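**Notas para la charla - desayunos sin prisa (Corina)**

Saludar y dar las gracias a Evie Wainwright, que me ha prestado el atril y la paciencia. Empezar despacio, que la gente viene con sueño, y preguntar quién ha desayunado hoy sentado.

Contar lo de mi abuela y su tostadora, la que duró 24 años - sin alargarme, que me conozco.
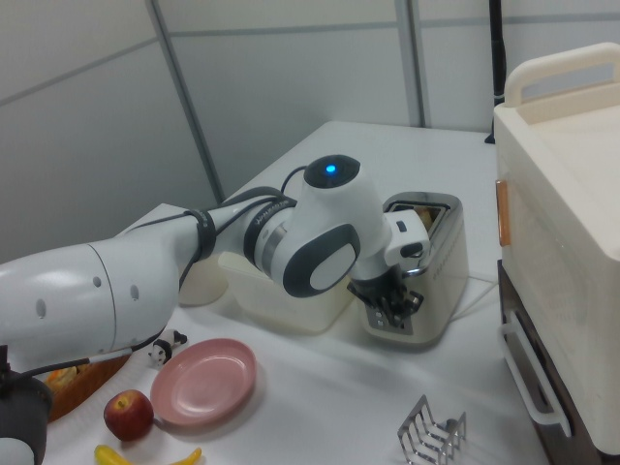
La tostadora, la manzana y el plato rosa, en las dos fotos.
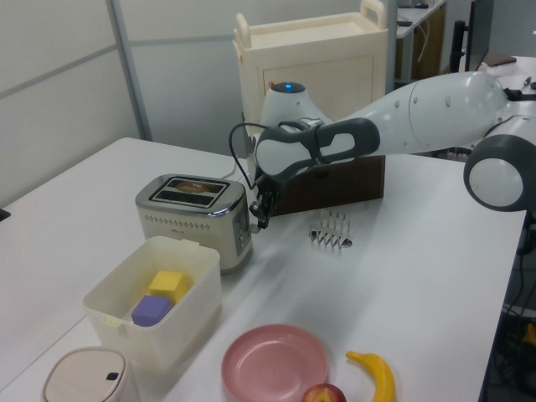
Pasar a lo que de verdad me importa: el orden de la mesa. Primero el plato, después la fruta y el pan al final, para que llegue calentito (¡y la mantequilla fuera de la nevera un buen rato antes, por favor!). Decir que en casa tardamos 4 minutos en ponerlo todo y que esos minutos los disfruto muchísimo.

Si pregunta Onyekachi por el pan congelado: sí, vale, en rebanadas finas. Recordar el taller de septiembre y dejar la hoja de inscripción junto a la puerta.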